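Projektbericht der Gruppe Mulligan
Wahlpflichtkurs Mobile Robotik, Teil 3: Wegfolge im Freien

Unsere Aufgabe klang harmlos: Mulligan soll einem Parkweg folgen, ohne dass jemand lenkt. In der Halle klappte das auf 15 Metern Klebeband so gut, dass Wayne Penner schon die Folien für die Abschlusspräsentation baute. Der Park hat leider kein Klebeband. Die Wegerkennung trennt Grau von Grün, mehr kann sie nicht, und auf 2713 von Hand markierten Trainingsbildern waren wir recht stolz. Fast alle zeigen trockenen Boden.

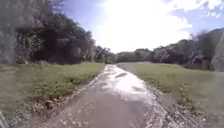

Abb. 1: Teststrecke mit spiegelnder Nässe auf dem Weg, Blick in Fahrtrichtung

Spiegelt sich der Himmel im Wasser, hält das Programm die helle Fläche für Himmel – sachlich nachvollziehbar, navigatorisch unbrauchbar. Der befahrbare Bereich endet dann für Mulligan mitten auf dem Weg, und er bleibt stehen. Sylvie Charbonneau hat deshalb den Horizont fest vorgegeben: Unterhalb dieser Linie darf es keinen Himmel mehr geben. Das kostete uns einen Nachmittag und ungefähr jede Illusion über lernende Systeme.

Mit Kante am Rand wird die Sache leichter. Der zweite Filter sucht nur nach langen, geraden Linien und gibt sie an die Lenkung weiter. Laub stört ihn wenig, Risse dafür umso mehr, sofern sie längs verlaufen.

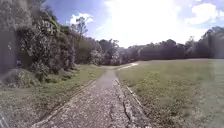 Drestinberg, 17. Juni 2019

Tagesprotokoll, geführt von Josée Beaulieu. Ziel waren 400 Meter am Stück, geschafft haben wir 200, danach griff Wayne zur Fernbedienung. Die Lenkung pendelte stark, weil wir den Regler noch auf Hallenboden eingestellt hatten. Ein Wert wurde halbiert, ein anderer aus Versehen auch. Danach fuhr Mulligan deutlich ruhiger, weshalb wir das Versehen behalten haben.

Offen bleibt der Umgang mit Pfützen. Bisher gilt: Was spiegelt und unterhalb des Horizonts liegt, ist Weg. Wie tief das Wasser ist, weiß das Programm nicht, und am matschigen Rand wird die Grenze zur Wiese zur Ansichtssache. 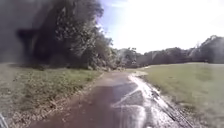

Nathalie Perron merkte beim Gegenlesen an, »spiegelt, also Weg« sei eine mutige Regel für ein Fahrzeug, dessen Akku unten sitzt. Sie würde nasse Stellen lieber als eigene Klasse markieren und Mulligan dort langsamer fahren lassen. Wir haben das für August eingeplant, samt neuer Trainingsbilder und einer Plastikwanne für den Akku.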